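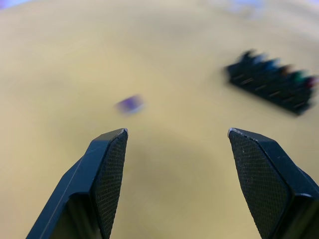 Naomi Langat asked whether a blown fuse may be replaced with one of the next size up when the right one is not in the glove box. It may not. The question has come in more than once from drivers of the Turkasdale community vehicles, and the procedure has been rewritten in May to answer it more plainly.

# Checking and Replacing a Blade Fuse

The instructions apply to all passenger cars and vans in the Turkasdale fleet. They cover the small plastic-bodied fuses that protect lights, wipers, power sockets, radios and similar equipment. They do not cover high-voltage parts in hybrid or electric vehicles, airbag circuits, or any large fuse that is bolted in place. Those are to be left to the Larness workshop.

## Before you start

Park on level ground, away from traffic, and set the parking brake. Switch off the engine, the lights and every accessory, and remove the key. In a vehicle with a start button, keep the key fob well away from the cabin while you work.

You will need:

- the owner's manual for that vehicle
- a plastic fuse puller
- a flashlight
- the spare fuse kit, stock number 900

Most vehicles have 2 fuse boxes, one under the hood and one near the dashboard. The manual gives the location of each. The inside of the cover often carries a diagram as well, but covers are sometimes swapped between vehicles during repairs, and where the cover and the manual disagree, the manual is to be followed.

## Finding the fuse

1. Write down exactly what has stopped working. If several items failed together, list all of them. They may share a circuit.
2. Look up the item in the fuse table. Note the position number and the amp rating.
3. Find that position in the box. Count from a labeled corner if the numbers are hard to read.
4. Grip the fuse with the puller and draw it straight out. Do not rock it from side to side – the terminals underneath can spread and will then hold the next fuse poorly.
5. Hold the fuse up to the light. In a sound fuse the metal strip between the two blades is unbroken. In a blown fuse it is parted, and the plastic may be darkened.

A strip can have a break too fine to see. If you are in doubt and have been trained on the meter, test the fuse for continuity after it has been removed. Drivers without that training should fit a new fuse of the same rating and keep the old one in a marked bag.

## Choosing the replacement

The new fuse must match the old one in rating, type and size. The rating is normally printed on the top edge. Body color is a useful second check: in the common color code, violet stands for 3 amps, tan for 5, red for 10, blue for 15, yellow for 20 and green for 30. Shades fade and vary between makers, so read the number before relying on the color.

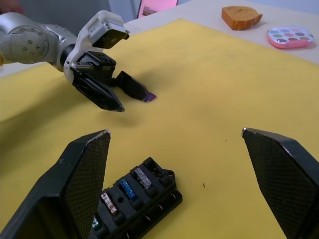 *Blade fuse with a purple body.*

A fuse with a higher rating will let more current through than the wiring was built to carry. The wire can overheat inside the trim without any warning in the cabin. Foil, wire or any other stand-in is forbidden for the same reason. If the correct fuse is not in the kit, leave the position empty, and do not drive if the circuit serves headlights, brake lights, turn signals or wipers.

## Fitting and testing

1. Line up the blades with the slots and press down evenly until the fuse sits level with its neighbors.
2. Turn on the ignition and test the item that had failed.
3. Test everything else on the list you made earlier.
4. Refit the cover and make sure all of the clips have closed. An unsealed cover under the hood will let in water.

If the new fuse blows, do not fit another. A second failure points to a fault in the wiring or the equipment, and the vehicle must be booked in at Larness.

## Recording the work

Enter the vehicle, the position number, the rating and the mileage in the vehicle log. Replace the used fuse in the kit on return. Vans on the Dolach run, which cover more than 4,000 miles between services, have their kits checked by Atieno Mosoti at each service. All other kits are checked by the driver when the vehicle is handed over.

Requests for spare fuses and pullers should be sent to Felista Ndung'u at the Turkasdale office. Orders received before noon are packed the same afternoon.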